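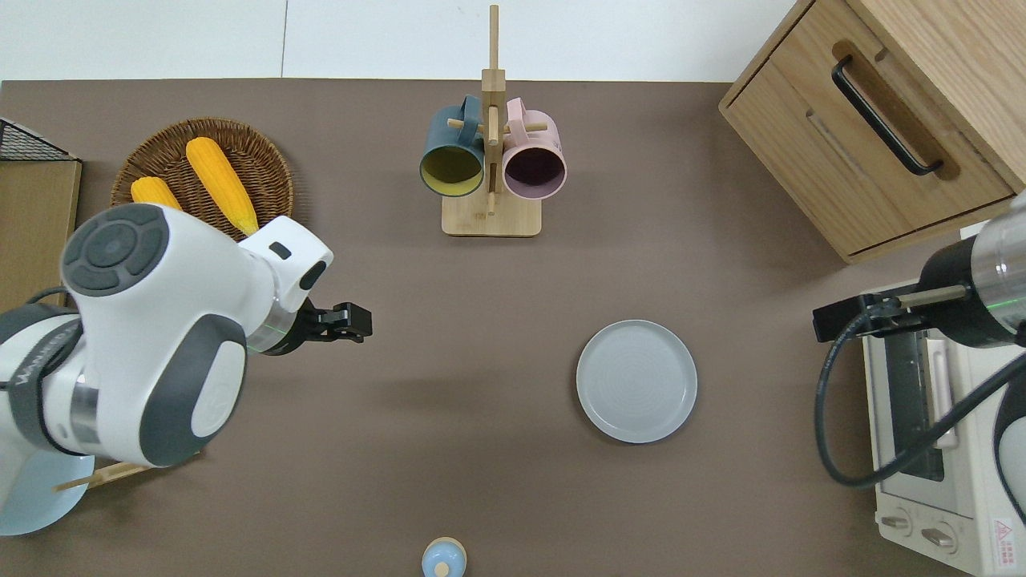

Zeneo withdraws handover software after gripper fault at Oltthorpe

Oltthorpe, 13 January 2018 – Zeneo has withdrawn version 5 of its Nimell control software for two-armed kitchen robots, after a fault caused a gripper to open without being told to. Nobody was hurt. A dinner plate was broken and a mug was chipped.

The fault came to light in November at the company's test kitchen in Oltthorpe, where pairs of arms are set to everyday jobs such as moving plates, hanging mugs and loading a toaster oven. During a handover, in which one arm passes an item to the other, the giving arm let go before the receiving arm had closed. The plate fell onto the table and then to the floor.

Engineers first suspected the gripper itself and replaced the fingers. The same thing happened again the next morning with a mug. A check of the logs then showed that the two arms were keeping slightly different time. When the gap grew large enough, the giving arm read an old message from an earlier handover and took it as a signal to release.

In all, 13 early releases were found in the logs. Most had gone unnoticed, as the item was already resting on the table or on a rack when the fingers opened.

A second problem was found while the first was being looked into. After an early release, the arm did not stop. It carried on to its next position as though the handover had gone to plan. Zeneo regards this as the more serious of the two faults, and it is the reason version 5 has been withdrawn in full and will not be patched in place. 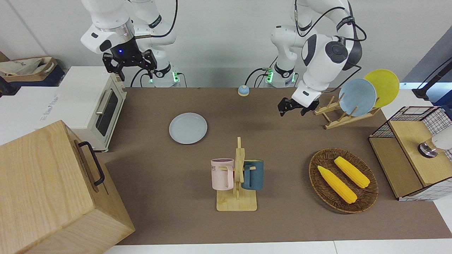
Testing with the toaster oven switched on has been halted until the new version has been approved. Cold runs are continuing at reduced speed, with staff standing outside the reach of both arms and one person at the stop button throughout.

Wendell Wojcik, head of safety at Zeneo, said: "A dropped plate is a small thing. An arm that drops a plate and keeps moving is a different matter, and we should have caught it sooner. Our checks looked at whether the job was finished. They did not look closely enough at what happened on the way."

The replacement software makes 3 changes. Both arms will take their time from a single clock. Messages from a finished handover will be deleted before the next one starts. If a gripper opens when it should not, both arms will stop and stay stopped until a member of staff restarts them by hand.

Calloway, which carries out independent safety checks for the company, has been given the full logs and will repeat the handover tests before release.

Customers running version 5 should go back to version 4 and switch off handovers between arms. Single-arm jobs are not affected. Customers who have seen an item dropped should keep their log files and send them to the Nimell support desk, even if nothing was damaged.

Ends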